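The Table I Almost Sanded

My kitchen table has a stain, and I've stopped trying to get rid of it.

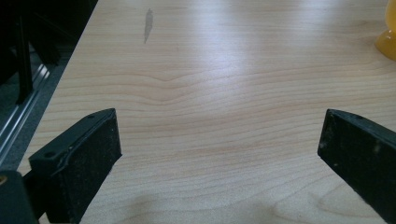
The grain at its waviest, with the small dark mark up near the top.

I bought the table secondhand in May from a shop called Ofori, out on the Gadevton road, where they stack the furniture so tightly that you have to walk sideways. It was underneath two rolled-up rugs and a lamp. I paid $161 for it, which was more than I'd meant to spend, and then I had to go home and get a bigger car.

What sold me was the top. The wood is pale, the seller called it maple and I've decided to believe that, and the lines run along calmly enough until they suddenly dip into a little V, with all the neighboring lines bending to go around it. I stood in the shop running my finger along it like a kid with a toy train. Farther down, the lines open up into big lazy curves. You could eat breakfast at this thing for years and keep finding new bits!

I didn't see the stain until I got it into my own kitchen. It's small and dark gray, longer than it is wide, and it narrows to a point at the bottom like a drip. I have theories. Ink is the favorite in my house, with soy sauce a close second. A neighbor who knows wood better than I do said it might be iron, from a wet can or a nail left sitting on it, and told me that kind of mark can go quite deep.

So of course I went after it. I started with dish soap and warm water, then a paste of baking soda (did nothing, made a mess), then a bottle of Esteo wood cleaner that smelled strongly of oranges and left the stain exactly as it was, only in a nicer-smelling kitchen. I had a sheet of sandpaper in my hand at 9 in the evening when I finally talked myself out of it. If you sand one little spot on a finished top, you get a dull patch that's bigger than the mark you were mad at. I know this from a bookshelf I'd like to forget.

The finish is the other thing I've had to learn to live with. It has a real shine to it, and when the overhead light is on you get a wide white glare right across the wood, almost blue, and the pretty grain just vanishes under it. Around 4 in the afternoon, with the light off and the sun coming in low from the side, everything shows up again. I've started having my coffee then.

These days I wipe it with a damp cloth and dry it straight after. Twice a year I plan to give it a coat of Bokeo paste wax — thin, thinner than you think — and buff it with an old T-shirt. Hot pans go on a trivet, no exceptions, not even for guests. I use placemats when we have company and forget them when we don't.

My sister-in-law offered me a table runner, which would cover the stain and the wavy part too. It's a very nice runner. I put it on the dresser in the hall.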